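Fillix Storage Hall, Destport
Walk-round checklist with comments, July
Unit 5, ground floor and mezzanine

Items are marked OK, NOT OK or UNPROVEN. I use the last one a lot. If the form says a thing was tested and I can't find out how, it goes down as unproven, and it stays there until somebody shows me.

1. Exits and routes

1.1 Front exit opens fully. OK.

1.2 Rear exit opens fully. NOT OK. It opens far enough for a thin person walking sideways. The last report called this "satisfactory with minor restriction." The door drags on the concrete and you have to lift it by the bar. Plane the bottom edge or rehang it.

1.3 Routes marked on floor. OK, although the yellow line by the mezzanine stairs leads straight to a shelf that was put in after the line was painted. Move one or the other.

1.4 Exit signs lit. UNPROVEN. They were lit while I was there, with the power on. What I want to know is whether they stay lit with the power off, and the log has a row of check marks all in the same pen and apparently the same mood.

2. Fire equipment

2.1 Extinguishers in place. OK.

2.2 Extinguishers in date. NOT OK. Two are past their service date. The tags had been turned to face the wall. I turned them back.

2.3 Alarm call points tested. UNPROVEN. Sithole did the alarm contract and the paperwork is very handsome. It lists every call point as passed, including one at the old loading office, which has been behind drywall since before I first came here. Ask them how they pressed it.

2.4 Sprinkler heads clear. OK on the ground floor. Upstairs, the top row of boxes is too close to the heads again. Same comment as last time and the time before.

3. Racking and floor loads

3.1 Load signs posted. NOT OK. The mezzanine sign says 2,000 lb per bay. The drawing from the Ustdale office says 1,426 lb per bay. Both have a signature. I don't know which is right and neither does anyone I asked, so until there is a letter from an engineer the lower number applies. Please don't send me an average.

3.2 Uprights straight and undamaged. NOT OK. The end upright in the second aisle is bent at shin height. Somebody has painted over the dent, which makes it a painted dent. Unload that bay and replace the upright.

3.3 Floor anchors tight. OK where I could reach them. The ones behind the pallets I couldn't reach, and I won't put my name to those. 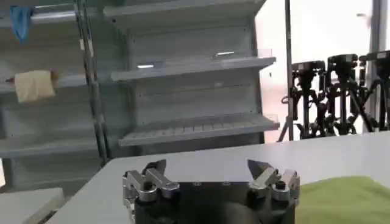

3.4 Beam clips fitted. Mostly OK. Missing on the bays that were re-spaced in spring. I was told they are "on order." They were on order at the last visit too. Clips are cheap and any racking supplier has a box of them.

4. Stairs, rails and ladders

4.1 Handrails secure. OK on the main stairs. The rail on the short flight by the restroom wobbles if you lean on it, and leaning on it is what a rail is for.

4.2 Treads in good condition. OK. The new grip strips are better than I expected – I thought they would have peeled by now.

4.3 Ladders tagged and stored. UNPROVEN. All tagged. The tags say inspected, with no initials and no month. One stepladder has a spreader bar tied on with cord. It has a tag as well, so I am not putting much faith in the tags. Take that one out of use.

5. Electrical

5.1 Panels closed and clear. NOT OK. Closed, yes. Clear, no. There was a stack of flattened cardboard leaning on the main panel. It was moved while I stood there, and I expect it was back by 4 p.m.

5.2 Extension cords. NOT OK. The cord feeding the break room refrigerator runs under a mat. Put in a proper outlet. "Temporary" has been written beside this one for long enough.

5.3 GFCI outlets trip on test. OK. I pressed these myself.

6. First aid and records

6.1 Kit stocked. OK, apart from the eyewash, which has expired.

6.2 Accident book kept. UNPROVEN. There are no entries since the turn of the year. Either this is the most careful building in Destport or people aren't writing things down. The blue bandages in the trash suggest the second.

6.3 Training records. OK for forklift. Nothing on file for evacuation leads on the late shift.

Follow-up

Do first: 1.2, 3.1, 3.2 and the tied-up stepladder. The bent upright should be unloaded before anybody works in that aisle again, whatever the schedule says.

Within the month: 2.2, 5.1, 5.2, the beam clips and the eyewash.

Anything marked UNPROVEN can be changed to OK when I get a dated record with a readable name on it, or when I see the test done. An email saying "all good now" will be filed with the others.

Previous report attached. Compare 2.4 in both – the wording is identical and I didn't have to retype it.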